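Section 3: Finding a Spot, First Run and the Drain Hose

I've set up more of the Mamari dehumidifiers than I can remember now, mostly in workrooms and basements over in Cilescombe, and this is the part of the guide I get the most mail about.

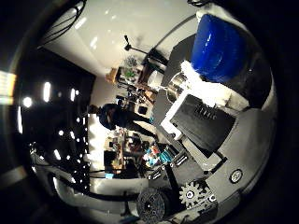
One reader wrote in to say that the drain hose part ought to come before the first run, and that she'd had a full bucket and a machine beeping at her by breakfast. Fair point! I've kept the order the way it is, though, and I still think a day or so on the bucket is worth it before you commit to a hose. But if you already know you want the hose, skip to 3.4 and come back.

3.1 Before you plug it in

If your Mamari came by delivery truck, chances are it spent part of the trip on its side. Stand it upright and leave it alone overnight. The oil in the compressor needs to settle back down where it belongs, and I know you want to try it right away (I did too, and I got a horrible rattling noise for my trouble).

1. Take off all the tape, including the strip that holds the bucket float down. It's clear tape and very easy to miss.
2. Slide the bucket out and take out the bag with the hose connector in it. You'll need that later, so put it somewhere sensible.
3. Check that the float moves up and down freely with your finger.
4. Slide the bucket back in until it clicks. If it doesn't click, the bucket light stays on and the machine won't start.

Note: The older Mamari has a lip on the left side of the bucket that has to go in first. The newer one doesn't care.

3.2 Picking the spot

Air comes in the back and goes out the top, so the back needs room. I leave the width of my forearm between the machine and the wall. Curtains are bad, and so is anything that sheds, like a laundry pile.

1. Choose a level piece of floor. If the machine tips forward even a little, the bucket float reads wrong and you'll get an early shutoff.
2. Keep it away from heaters and out of direct sun.
3. Close the windows. Outside doors too. Otherwise you're drying the neighborhood.
4. If you have more than one room to dry, start with the dampest and prop the door between them open.

The middle of the room works best for the air, but then everyone trips on the cord, so I usually end up near a corner with the top vent facing the open part of the room. That's fine. Don't lose sleep over it.

Caution: Plug straight into a wall outlet. No extension cords and no power strips. Mine pulls 166 watts once it's running along happily, which doesn't sound like much, but the compressor takes a bigger gulp each time it kicks in.

Caution: Don't stand it on a shelf or a bench, however tempting that is in a small room. A full bucket is heavy and you will pour it down your front.

3.3 The first run

1. Press Power. The fan starts first and the compressor joins in a bit later with a thump. The thump is normal.
2. Press Mode until the drop symbol lights up.
3. Use the arrows to set the target to 60 percent. I know the booklet in the box suggests going lower. Start at 60 anyway and see how the room feels after a couple of days.
4. Leave the fan on High for the first day.
5. Check the bucket before you go to bed and again when you get up.

The first few hours can smell a little like a new shower curtain. Mine was gone by the next afternoon.

You may find that the number on the display hardly moves at all on day one. The air dries out fairly fast, but then the walls and the carpet and every cardboard box you own start giving their damp back to it. I had one concrete-floored room that sat at the same reading from Monday right through to the weekend, and then it dropped all at once. Be patient with it.

Note: The display reads the air at the machine, so it will usually look drier than the far side of the room. I keep a cheap separate humidity gauge on the opposite wall and go by that.

Note: If the room is below 5 degrees Celsius, leave the machine off. In an unheated space in December the coils ice up, and then it spends its whole life defrosting. The ideal room is more like 21, which feels downright luxurious for a basement.

3.4 Connecting the drain hose

Once you're sick of carrying the bucket (it won't take long), go for the hose. The Strand hose kit fits the Mamari without any adapter. A regular garden hose also works if the end is in good shape, but I find it stiff and it fights you the whole way.

1. Turn the machine off and unplug it.
2. Take out the bucket and pop the round cap off the back.
3. Push the connector in from the outside and turn it until it stops. Hand tight only.
4. Screw on the hose with the rubber washer in place. The washer likes to stay behind in the packaging, so look for it.
5. Run the hose downhill all the way to the drain. No loops, no humps, no draping it over a door sill.
6. Put the bucket back in. Yes, you still need it in there, or the machine won't run.
7. Turn on the power and put a dry paper towel under the connector. Look at it again after an hour.

Caution: The hose drains by gravity and nothing else. If your drain is higher than the outlet on the back, you need a pump. I use the small Romora one, and it gets its own section (see Section 5).

If the paper towel is wet, take the hose off and check the washer first. It's nearly always the washer. If the bucket is filling as well, there's a hump in the hose somewhere – get down on the floor with a flashlight and follow it along until you find the spot.

Cleaning the filter is in Section 4.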